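Chapter 7
Surfaces, Spills and Heat

Before you start

You will need your notes from Chapter 6 (cleaning rotas) and the blank fault sheet from the back of the book. Photocopy it, don't write on the original. By the end of the chapter you should be able to say what a surface is likely to be made of, what harms it, and what to put between it and a hot drink. You should also be able to fill in a fault sheet without being shown.

Key words: porous, sealed, veneer, bloom, etching, trivet, coaster, scald ring.

7.1 Why a whole chapter on tables

Go into any café and look at the tables, not the menu. Rings. Scratches. A sticky patch near the sugar. Customers notice all of it, and they notice before the food comes. Most of the damage is small and slow — a cup put down damp, a cloth with too much cleaner on it, day after day after day.

The café at Zavby is used all through this book, and here are its numbers again. Aurelia Bogdan took over as manager in September and went through the breakages and repairs book for the year before. 382 entries. 150 of them were to do with table tops and counters. Not cups, not chairs. The bill for the table tops alone came to £2,551, and a good part of that was resealing stone that had been wiped down with vinegar.

Keep those figures handy, you will need them for Task 3.

Her first note to staff, dated 2008-12-12, is short enough to give in full:

"No vinegar or lemon on the stone. Coaster down before the mug. If you see a ring, write it up, don't scrub it."

Three sentences. The rest of the chapter is really just the reasons behind them.
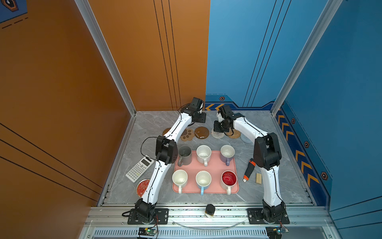 7.2 Kinds of surface

Stone. Marble, limestone, granite, slate. Marble and limestone are the soft ones as far as acid goes. Lemon juice, wine, cola, vinegar — all will eat at the polish and leave a dull mark. This is etching. It isn't a stain and it won't wash out. Granite stands up to acid far better but can still soak up oil if the seal has gone.

Stone-effect. Looks like stone, is often a printed layer over board. Doesn't etch the same way. Does scorch, and once the printed layer is through there's no mending it. You can't always tell by looking, so ask, or check the edge, or look underneath where the makers don't bother.

Wood. Oiled, waxed or varnished. Oiled wood takes marks quickly but can be sanded and oiled again. Varnish holds off water for longer, then fails all at once, usually at a scratch. A white bloom under varnish is damp that has got in with the heat. Dark marks are worse, often iron or a long soak.

Veneer. A thin sheet of real wood glued to something cheaper. Never sand it hard. Sebastian Sârbu, who refitted the Kadlec tea rooms, lost two good tops this way and now marks every veneered table underneath with a pencil V.

Glass and metal. Chapter 8.

7.3 What goes in between

A coaster has two jobs. It keeps wet off the table and it slows down heat. Some are good at one and poor at the other.

Cork does both fairly well. Light, cheap, crumbles at the edges after a while. Wood is fine for heat, less so for wet unless it's finished. Woven ones let air in, which is nice, but a really wet cup will drip straight thorugh. Plain card is for cold glasses and one use.
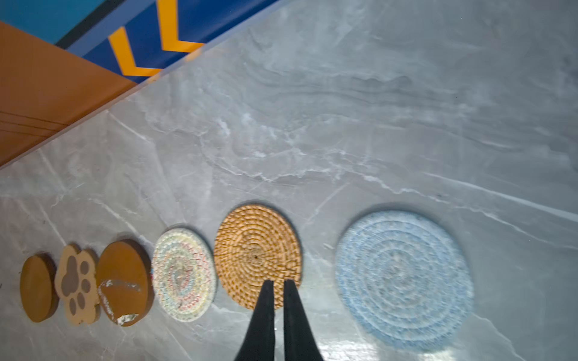 Size matters more than people think. The base of the mug should sit well inside the edge, with a bit spare all round, or the customer will miss it when they are talking. Shape matters less. Novelty shapes sell well in the gift corner but check how much flat there is in the middle before you put a full mug on one.

A trivet is the same idea for pots and pans. Thicker, and usually with gaps. Do not use a coaster as a trivet. The heat from a pan base goes well past what thin cork is ment to take.

7.4 Reading the label

Table polish, stone soap, general spray. Pesov and Fusero are the two made-up-by-the-bucket cleaners used in the tasks — dilute first, always into the water and never the other way. Look for: acid or not, dilution, rinse or no rinse, how long to leave it on. Write these four on the card above the sink.

Tasks

1. Pick a table at home or at college. Write down what you think it is made of and how you know.

2. Pour a spoonful of cold water on cork, wood and card. Leave ten minutes. Lift each one, look underneath, note what you find.

3. Using the Zavby figures in 7.1, work out the mean cost of one table top entry.

4. Write your own note to staff. Three sentences, no more.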